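4. Driving into low sun and following other traffic

Read this section before your first long run with the Kolldale touring kit. It covers the visor extension, the clean-glass routine and the gap you should leave to the vehicle in front. Fitting the visor is dealt with in section 3.

4.1 Before you set off

1. Clean the inside of the windscreen with the dry cloth from the kit. Work from top to bottom, then go over the edges.
2. Clean the outside and top up the washer bottle.
3. Clip the Valteo visor extension (part 1711) to the driver's sun visor. The hinge faces the roof.
4. Sit in your normal driving position and swing the extension down. You must be able to see the whole road ahead under its lower edge.
5. Fold it up again until you need it.

Note: Do not use glass polish on the extension. It leaves a film that shows up as haze when the sun is in front of you.

CAUTION: Never adjust the clips while the vehicle is moving. Fold the extension up or down with one hand only, and pull in somewhere safe if it has worked loose.

4.2 On the road

Glare is worst with the sun low and slightly to one side, where the ordinary visor does not reach. Brake lights are harder to pick out against a bright sky, and a tall vehicle further up the lane can hide what the traffic beyond it is doing.
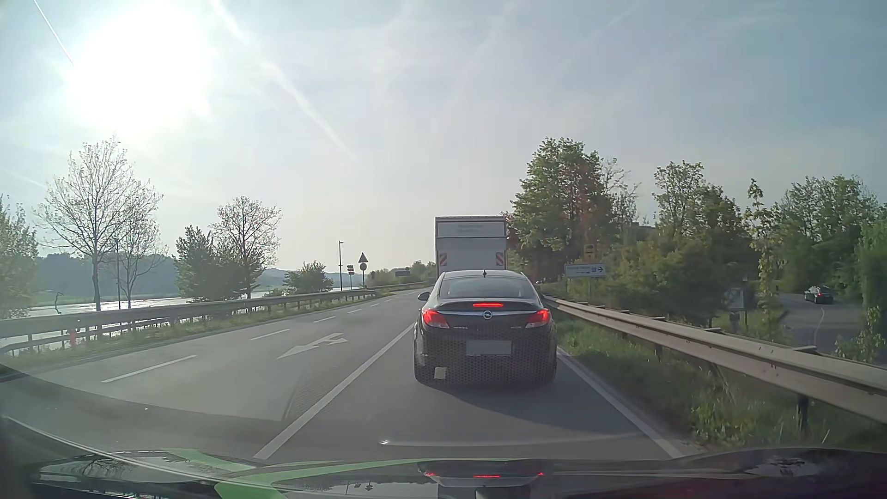 Fig. 4. Low sun to the left, with a box truck ahead of the car in front. The high-mounted brake light is lit.

1. Lower the extension and tilt it until the sun is covered.
2. Ease off and let the gap grow. Leave at least 2 seconds to the car in front in the dry, and double that on a wet road.
3. Watch the high-mounted brake light as well as the two tail lights. On many cars it is the easiest to see in glare.
4. If there is a lorry in front of that car, look along the side of it where the road bends - you may get an earlier view of what is happening.
5. Keep to your lane where a solid white line runs beside you.

Note: The extension is tinted. Fold it away in tunnels, under heavy tree cover and after dark.

4.3 If you still cannot see clearly

Slow down smoothly, switch on dipped headlights and leave the road at the next safe stopping place. Check the glass for smears before you carry on. Replacement cloths are sold under part 623 in packs of 30.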